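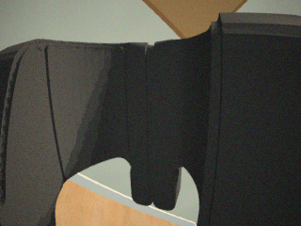

A robot gripper up close, drawn by a computer. Look in the middle for its two rounded fingertips.

Meet Fonus, the Practice Robot

When you were learning to tie your shoes, you probably got it wrong a whole lot of times before you got it right. Robots need practice too! The trouble is that a real robot arm is heavy and costs a great deal of money, and if it bumps into the table while it is learning, something might break (and then everybody has to wait for a new part to come in the mail).

So a small company in Mosville called Jenditside made Fonus. Fonus is a kit for schools and libraries, and the funny thing about it is that the robot arm isn't in the box. It lives inside the computer, in a make-believe world called a simulation. You tell it where to go, it goes there, and if it knocks everything over you press one button and start again.

The gripper is the robot's hand. Yours has five fingers and a soft palm. The one in our picture is dark gray, and its fingertips have nothing between them. The tan pieces you can spot above and below it are wooden, or at least they are make-believe wood, which is the only kind Fonus can pick up.

Getting this close is a big part of the fun. In Fonus you can move your view right up to the gripper, until it hides nearly everything else, and then back away again to see where you are. Ivana Sepúlveda, who wrote the lessons, likes children to try both. "Up close you learn about the fingers," she says, "and from far away you learn about the arm, and you really do need to know about the two of them together."

What comes in the kit? There is a program to put on the computer, a hand controller with a long cord, and a book with 31 lessons in it. The first lesson just asks you to open and close the gripper, over and over, until your thumb knows how. By the last one you are stacking blocks. One kit costs 384 dollars, so it is more of a classroom thing than a birthday present, although a school that only wants the program and the book can get those for 68.

Ignacio Zapata's class at the Alarcón School has been using Fonus since January. They keep a chart on the wall, and anyone who drops a block 50 times gets to put up a gold star, as dropping things is how you find out where to hold them.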